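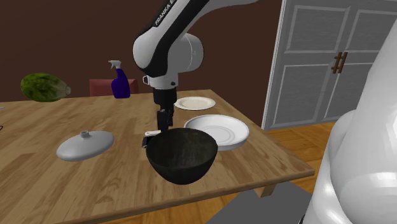 Figure 3. One simulated kitchen layout from the Torkavel set. The closed gripper is over the back of the black bowl, with two white plates and a pot lid on the same table.

4.2 Scene variation and distractors

Each Torkavel layout starts from a wooden table and a fixed arm base. We keep the target object and the instruction the same within a task and change everything else: the dishes on the table, the furniture and loose items behind it, the wall color, and the floor. In Figure 3 the instruction concerns the black bowl. The plates differ in size and the lid is a pale gray-white, close in color to both, so a policy that has learned only to look for a light round shape on wood gets little help from color.

Items beyond the far edge of the table, such as the blue spray bottle and the red chair in Figure 3, are never part of an instruction. They are drawn from the Lirnden object pool and placed without regard to whether the result looks tidy. We did not filter out layouts in which a background item sits at an odd height or overlaps another one in the camera view. An early version of the set, built in August, did filter them, and policies trained on it were more easily thrown off by background changes at test time.

Training used 2,000 demonstrations per task, recorded in simulation with the Bepari controller. Of these, 1,000 use the default background and the remaining 1,000 use sampled ones. Evaluation runs 50 episodes per task on layouts held out from training, and each number in the tables is the mean over 3 seeds. An episode is counted as a success only if the bowl is upright and at rest on the named plate when time runs out. Touching the correct plate and then sliding off is a failure.

The main result is that background variation helps more than table variation for this task family. Policies trained with sampled backgrounds and a fixed set of dishes did better on held-out layouts than policies trained the other way around. Using both was best, though the gain over backgrounds alone was small and fell within the spread between seeds on the bowl tasks.

Most remaining failures occur at the grasp. The bowl is deep and dark, and its rim has low contrast against the inside wall in many lighting settings. The policy often lowers the gripper a little too far behind the rim and closes on nothing. Adding a wrist view reduced these misses but did not remove them. A second group of failures comes from confusing the larger and smaller plates when the smaller one is far from the camera, and we return to these in Section 5.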